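Watch loses time overnight, bracelet or movement?

Posted by tickover_33

Picked up a used Fragkou automatic in April, steel, 46 hour power reserve on paper. Runs fine on the wrist all day. Take it off at night, crown up, and by morning its lost 6 seconds. Dial up on the nightstand it loses maybe nothing. Seller says normal. Guy at the mall kiosk says full service, wouldnt say why. No papers with it so no idea when it was last opened. Also the bracelet has some stretch near the clasp, does that matter? Don't want to pay for a service if I can just rest it differently. Anyone?

Marcus Kowalczyk

Positional difference. Very common. Every mechanical watch runs a bit different lying flat than standing on edge, more friction on the pivots when its vertical. 6 seconds crown up is not a fault on something with no service history.

What I'd do, in this order:
Wind it full by hand before bed.
Dial up one night, crown up the next, crown down the next. Write it down. Same clock every time, phone is fine.
If dial up and dial down are close to each other and the amplitude is ok, leave it alone.

Any decent shop will put it on a timegrapher while you wait. Ask for the numbers, all positions, not just "its good". If amplitude is low fully wound then yeah, service. Bracelet stretch has nothing to do with timekeeping, seperate problem. Lereo does replacement links if the pins are worn.
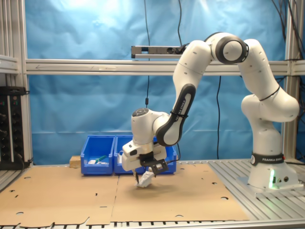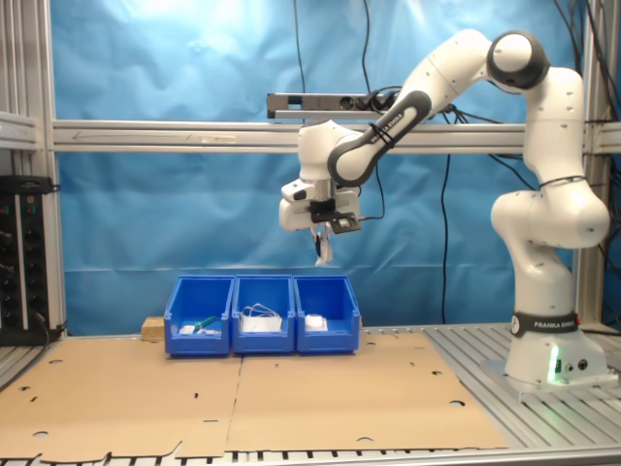
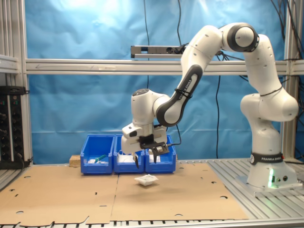 Franka Emika arm, three views

benchmouse

Same here with my Clarnstead. Just demagnetize it, fixed mine. Cheap tool off the internet, 2 minutes.

Pidstead_Dan

Demagnetizing won't hurt but a magnetized watch usually runs fast, often a lot, and in every position. Doesn't sound like this one. Marcus has it right, log it first. I rest mine dial up because it gains a hair on the wrist and evens out by morning. If yours runs slow on the wrist too then regulating is a small job, way less than the full service. Get a quote for both. And get the gaskets checked while the back is off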